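Imgate Help Desk
Ticket subject: Nina table – cloudy stripe and dark specks after oiling
Product: Flukurlow Nina dining table, pale finish
Opened by: Socorro Cáceres
Assigned to: Getachew Lencho
Status: Solved

Socorro Cáceres, first message

Hi there! I have a Nina table that I bought in January and I love it to pieces, so please don't read this as an angry ticket. I'm mostly confused. I oiled the top last night with the Lernent Clear that Flukurlow sells alongside the table (first time oiling it, I'd been putting it off) and this morning there's a whitish stripe across the top that I'm sure wasn't there before. Plus there are these little dark specks. Tiny! But once you've seen one on a table this light you can't stop seeing them.

What I did, in order, in case it matters:

Cleared everything off, wiped the top with a damp cloth, gave it an hour. Went over it by hand with the gray pad that came in the kit. Wiped off the dust with a dry dish towel. Shook the bottle, poured a little on the cloth, rubbed it in along the grain, starting from the window end. Left it alone while I made dinner, wiped off the extra, went to bed with the kitchen window open a crack.

I used 35 ml, measured with one of those little cups from the cough medicine. The leaflet said that was plenty for the Nina and it really was.

This table cost me 700 dollars, which is the most I've ever spent on anything with legs, so I'd like to not make it worse. Should I put on a second coat? Should I sand? Please say I don't have to sand.

Getachew Lencho, reply

Hi Socorro, thanks for writing all that down, it saves us a few rounds. Please don't put on a second coat yet and please don't sand. A pale stripe can be extra oil that wasn't wiped off, moisture under the oil, or just light on the new surface, and those need very different things done about them. Could you try these for me?

1. Look at the stripe from the opposite side of the table, then from one end. Tell me whether it stays put.
2. Close the blinds or wait until dark, turn on a lamp, and look again.
3. Press a clean white tissue on the stripe, count to ten, and check the tissue for any oil.
4. Touch one of the specks with a fingernail. Don't dig, just a nudge.

Write back whenever you've got through them, in any order.

Socorro, 8 am

OK, coffee in hand, doing homework.

Step 1. Well, now I feel a little silly. From the stove side the stripe is in one spot and from the window side it's in another. I crouched and shuffled the whole way around like a crab and it came right along with me. So that's step 1 I guess? I'm not totally ready to let it go though, as I swear the top didn't do this before I oiled it. It used to look kind of flat and chalky.

Step 3, out of order, sorry. The tissue came up clean from the stripe. I did it at both ends too and those were clean. Then I got carried away and did the underside lip where my fingers go when I pull the table out, and THAT tissue came up with a smear on it, yellowish. I never wiped under there. I must have dragged oil around the edge with the cloth.

Step 4. I nudged one speck by the window end and it came right off on my nail. Another one didn't want to go, or maybe it's part of the wood, I can't tell. I stopped there so I'd have something left to show you.

Step 2 has to wait until tonight, obviously.
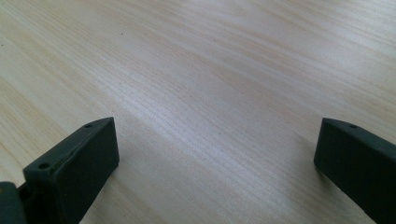

Nina tabletop up close, with the bright band running diagonally. Specks: one toward the top left, one at the far left edge.

It's easier to see the specks in the photo than standing over the table. The band does that washed-out thing to the grain in the middle, sort of whitish gray, and then the grain is nice and clear again in front of it. That gray is what made me think the oil had gone cloudy. The upper corners look more yellow than the rest, too – is that a problem or am I just staring too hard now?

Getachew

Great photo for this, thank you. I'll take it bit by bit.

The band: going by the picture plus your crab walk, I'm comfortable calling it reflected light. Cloudy oil stays in the same place on the wood wherever you stand. Yours moves. An oiled top throws back more light than a dry one, and the Nina went out from the shop with a very thin factory coat, so the first real oiling is often the first time people notice any shine on it.

The warmer corners: I wouldn't read much into them from one photo. Check them in the evening together with step 2. If they look the same as the middle under a lamp, forget about them.

The specks: those I can't settle from here. Lint, dust from the pad, and crumbs all look alike at that size. If one comes off with a nail, it was sitting on top or only just caught in the oil. For the stubborn one, put a drop of the Lernent on a cotton swab, hold it on the speck for a minute, then roll the swab away along the grain. Wipe with a clean cloth.

The underside lip: wipe it today with a dry cotton cloth, turning to a clean side as you go. Hang the used oily cloths outside, opened out flat, until they're stiff, or put them in a jar of water with a lid. Please don't leave them bunched up in the trash, as oily cloths can heat up by themselves and catch fire.

Socorro

Oh!! OK so I just went and fished last night's cloth out of the kitchen trash. It was in a ball. It's on the clothesline now with 3 pegs in it. I've been oiling cutting boards for years and tossing the paper towels without a second thought, so thank you for that one.

Wiped the lip. Took way more wiping than I expected, and there was a line of it along the inside of the apron as well. My kitchen chairs have fabric backs that tuck right under there, so I've moved them out to the hall until it's cured. We're eating dinner on our laps.

Swab is ready to go, but I want to do step 2 first so I'm not changing two things at once. (See, I can be taught.)

Socorro, 8 pm

Step 2. Blinds closed, ceiling light off, one lamp on the counter. The window stripe is gone completely! There's a new one, smaller and more orange, pointing at the lamp. I moved the lamp to the fridge and it pointed at the fridge. So yes, fine, it's light. I made my sister come look, and she wanted to know why I was carrying a lamp around the kitchen in the dark, which is fair.

Corners: same as the middle under the lamp as far as I can tell. Letting it go.

Swab: did the stubborn speck. First minute, nothing. Second minute, it smudged a little and I panicked, then I rolled it like you said and it lifted. It left a dot on the cotton, dark, a bit fuzzy. I'm going to guess it's off the dish towel I used for the dust, which is navy blue and sheds like a cat. I rubbed the same towel on a white plate to test and got a few bits that looked a lot like it. Not exactly lab conditions, but I'm satisfied.

There's a very slight dull ring where the swab was, the size of a dime. Is that going to stay?

Getachew

It shouldn't. You softened a small patch of the new coat and it's now a little behind the rest. Rub it lightly with a clean dry cloth, along the grain, and then leave it overnight. If you still see it tomorrow, put the tiniest bit of oil on your fingertip, rub that over the ring and a hand's width past it, and wipe it all off again after a few minutes. No sanding.

And I think you've found the culprit with the towel. For next time: an old white T-shirt, washed a lot, beats almost any dish towel. Wipe the dust off twice, the second time with the cloth barely damp, and let it dry before the oil goes on. I'd also shut the window for the first few hours, as a breeze brings in its own specks.

Second coat: optional. The Nina takes it well, but you can wait until water stops beading on the top, and do it then.

Socorro, next morning

Ring's nearly gone. I can find it if I know where to look and get my nose down by the wood, and I'm going to stop doing that. The lip is dry to the touch, too – tissue came up clean on all the sides.

I'm skipping the second coat for now. I like how it looks! The grain shows up so much better than it did, all those fine little lines, and before it just looked like a pale board to me. One last question and then you can close this: when can I put hot plates and things back on it? And is a wet glass OK in the meantime, or am I policing coasters?

Getachew

Policing coasters for a week, I'm afraid. You can eat at it tonight with placemats. Keep anything hot, wet or heavy off it for the week, and don't leave a tablecloth on it during that time. After that, live with it normally, wipe up spills when you see them, and use a trivet for pans always.

I've added a note on the Nina care page draft about checking the underside after oiling, and another about dark towels. I'll mark this solved, but a reply within 8 days reopens it if the ring comes back.

Socorro

Perfect, thank you! The chairs are coming back from the hall on the weekend and the navy towel has been moved to the car.

Ticket closed by Getachew Lencho. Resolution: reflection on newly oiled surface, no fault in finish. Lint removed with swab and oil. Excess oil wiped from underside lip.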